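共同厨房「ポサリーネ」整備事業 中間報告（4月分）

1. 今期の概要

助成をいただいている共同厨房ポサリーネ(Posaline)の整備について、4月末時点の状況を報告します。前回の報告では、給排水工事の遅れにより利用開始を見送ったことをお伝えしました。その後、工事は完了し、保健所の確認も済んだため、4月から試験利用を始めています。

登録団体は23となりました。内訳は、菓子や惣菜の製造を始めたばかりの個人事業が半数以上で、残りは地域の食事会を開いている団体と、農産加工のグループです。4月中に提供した食事と加工品は合わせて896食分でした。計画値をやや下回りますが、月の前半は午前のみの利用としていたため、ほぼ想定どおりと考えています。

2. 設備

加熱機器と冷蔵設備はモルデン(Molden)社から納入を受け、試運転を終えました。冷蔵庫の温度は朝と夕方に記録しています。当初は扉の閉め忘れによる温度上昇が見られたので、利用者向けの手引きに確認の項目を追加しました。追加後は同じ記録は出ていません。

壁面と作業台まわりは、清掃のしやすさを優先してステンレスを中心に仕上げました。目地の多い旧来のタイル壁に比べ、利用後の清掃時間は短くなっています。一方、水滴の跡が目立つという意見が複数の団体から出ており、拭き上げ用の布を各作業台に備える予定です。 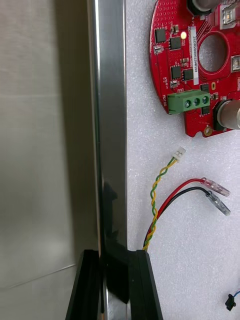 写真1　ステンレスのヘアライン仕上げと、隣り合う鏡面の縁

換気については、二口同時に強火で使うと排気が追いつかないことがあります。風量の調整で改善するか、ダクトの経路を見直す必要があるかを施工業者が調べています。見直しとなった場合の費用は予備費の範囲に収まる見込みですが、見積りが届き次第、別途ご相談します。

3. 利用者向け講習

衛生講習は2回開催しました。内容は手洗い、食材の保管、アレルゲン表示の三項目です。登録団体の担当者を対象とし、出席率は97パーセントでした。欠席した団体には資料を渡し、次回の講習に参加するまで単独での利用を控えてもらっています。

アンケートでは、表示ラベルの作り方をもっと詳しく知りたいという声が最も多く、次に多かったのは原価計算でした。表示については5月の講習で時間を延ばして扱います。原価計算は本事業の範囲をやや外れるため、ウィクソープ(Wikthorpe)地区の創業相談窓口で受けてもらえるよう調整しています。

4. 食材の調達

共同購入の仕組みは、豆類、小麦粉、油の三品目から始めました。仕入先はタシュデミル(Taşdemir)商店です。個別に買うより単価は下がりましたが、納品の曜日が固定されているため、週の後半に製造する団体には使いにくいようです。保管棚を増やすか、納品を週に二度に分けてもらうかを検討しています。分ける場合は配送料が上がるので、まず棚の増設から試す考えです。

5. 予算の執行

設備費は予定額の大半を支出しました。講習費と広報費には余りが出ています。広報費のうち印刷物の分は、利用規則が確定してから使うことにしたため、執行は次期になります。人件費は計画どおりです。費目間の流用は今のところありません。

6. 課題と次期の予定

利用時間の希望が午前9時から正午に集中しており、予約が取れない団体が出ています。夕方の枠を割安にする案を利用者会議に出したところ、おおむね賛成でしたが、片付けが夜にかかる点について近隣への説明が先だという指摘がありました。5月中に説明の場を設け、了解が得られれば6月から夕方枠を始めます。

このほか、次期は次の作業を予定しています。
・換気の調査結果を受けた改修の判断
・表示ラベル講習の実施
・保管棚の増設
・利用規則の確定と冊子の印刷

利用規則の案は、次回の報告に添付します。

ポサリーネ運営事務局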